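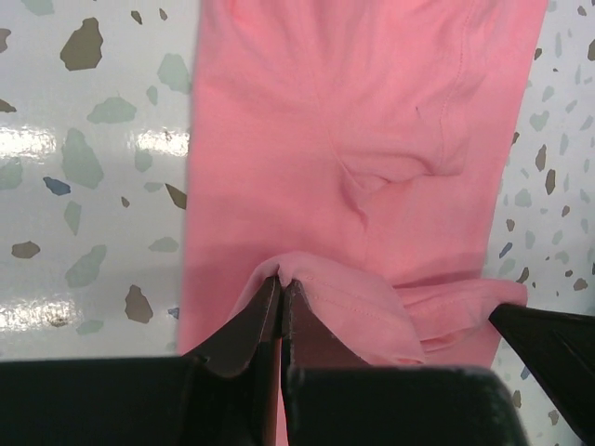
Flaltham folding study: frequently asked questions

These questions come up after talks and in emails. The answers are written by the group that ran the study, and we have tried to keep the sales pitch out of them.

What did you test?
Whether a two-armed robot folds T-shirts and long-sleeved tops better when its learned controller gets pictures from small cameras at the wrists as well as one fixed camera overhead. The method is called Grurik. It learns by copying: people steer the arms through a fold, the recordings are kept, and a network is trained to produce the same kind of movement when it sees the same kind of cloth.

Is copying people a new idea?
No. It is decades old. The part we claim as ours is small: Grurik decides, moment by moment, how much weight to give each camera. Whether that deserves its own name is a fair question, and two of us would have preferred it without one.

How much data did you use?
3211 recorded folds for training and 416 trials for testing, all at Flaltham. The test garments were not in the training set, but they came from the same few shops, and we would not call them a hard test of anything unfamiliar.

So do wrist cameras help?
At one stage of the job, yes. When a hem has to be gripped and carried over, the overhead view is often blocked by the arms themselves, and the wrist view shows the stitching and the edge of the cloth close up. Grips on the hem were better with the wrist cameras on. For the later stages, such as squaring up the folded shirt, we saw no difference we would defend.

Why do your slides say "folds laundry"?
They shouldn't, and the newer ones don't. The robot folds one top at a time, starting from flat. It does not take clothes out of a basket, turn sleeves the right way out or sort anything. Somebody lays each garment out first. If you read elsewhere that this work has solved laundry, the writer didn't get that from us.

What counts as a success?
A fold counted if the finished shirt fitted inside a marked outline and no sleeve was hanging out. That is generous. A shirt can pass with a crease running right across the front, and plenty did. We considered a score for wrinkles and dropped it when our own markers could not agree with each other. A stricter measure would lower every figure in the paper, and we suspect it would narrow the gap between methods too.

Why use two arms?
One arm tends to drag a soft garment sideways when it lifts an edge. A second can steady the cloth or take hold further along. It also doubles the ways to go wrong: the grippers get in each other's way near the middle of a shirt, and a late grip by one arm will usually spoil a good grip by the other.

Did the work surface matter?
More than we would like. The tests were run on a smooth, shiny terrazzo-pattern top, and cloth slides on it. Shiny surfaces also throw glare into the cameras. We tried a felt cover for a short while in November and the grips on the hem changed enough that we would not mix the two sets of results. Anyone repeating the study should expect their table to affect the outcome.

How does it compare with Taheri?
We ran the Taheri controller on our own arms with our own recordings, and Grurik came out ahead on hem grips. Please read that with care. We had months to tune our own method and 8 working days to tune theirs. Comparisons run by the people who want to win them nearly always look like this – ours is no exception.

Does it know when it has picked up two layers?
No. There is no sense of touch in the fingers. It works from pictures only, and a pinch of one layer can look very like a pinch of two. This was a common cause of failed trials.

Has anyone else repeated the result?
Not yet. Ernance has the recordings and the trained network and is setting up its own arms. Until they report, treat this as a finding from one lab, on one table, with one kind of gripper.

Can I have the data?
The training recordings, yes, on request. The test trials are included, failures and all. Please look at the failures before you quote the success rate.

Will you be selling this?
There are no plans to. A patient person folds a T-shirt faster and more neatly, and can do the socks afterwards.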